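Preguntas frecuentes sobre la colección Primeros Lectores Plirkeck

¿Para qué edades está pensada la colección?
Para niños que ya reconocen las letras y empiezan a leer frases solos, normalmente a partir de los 5 años. La edad es orientativa. Conviene fijarse más en el nivel que en el curso escolar.

¿Cuántos niveles hay?
Cuatro. El nivel 1 tiene una frase por página y letra mayúscula. El nivel 2 pasa a minúscula. En el 3 aparecen párrafos breves y un glosario, y el 4 se divide en capítulos.

¿Todos los títulos son de no ficción?
Sí. La colección trata de animales, oficios, transportes, máquinas y el cuerpo humano. Los cuentos de Editorial Wunia se publican en otra serie, Serkard, que no está graduada. 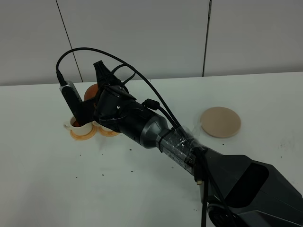

Brazo robótico sobre una mesa blanca.

¿Cómo sé qué nivel elegir?
Abra el libro por una página cualquiera y pida al niño que la lea en voz alta. Si se detiene en más de 4 palabras, pruebe con el nivel anterior. En la ficha de cada título se puede descargar un fragmento en PDF.

¿Hay que leerlos en orden?
Dentro de un mismo nivel, no. Cada libro se entiende por separado.

¿Qué tipo de letra utilizan?
Letra de imprenta en todos los niveles. Los títulos del nivel 1 existen también en letra ligada, con ISBN distinto. Compruébelo antes de hacer el pedido.

¿Se venden por separado?
Sí, y también en estuches de 11 libros del mismo nivel. Los estuches no se pueden combinar ni abrir en tienda.
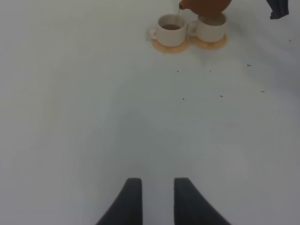
Pinza abierta y taza blanca con asa.

¿Hay material para el aula?
Los niveles 2, 3 y 4 tienen guía de lectura con actividades fotocopiables. Los centros la reciben sin coste al comprar un estuche. Para los demás lectores está disponible solo en formato digital.

¿Dónde puedo comprarlos?
En librerías y en nuestra web. Los pedidos web salen del almacén de Ocampo y tardan alrededor de 5 días laborables. En agosto no se hacen envíos.

¿Puedo devolver un libro?
Sí, si está sin usar y conserva el tique. Los ejemplares con defectos de imprenta se cambian siempre, aunque estén usados.

¿Cuándo salen las novedades?
En febrero y en septiembre.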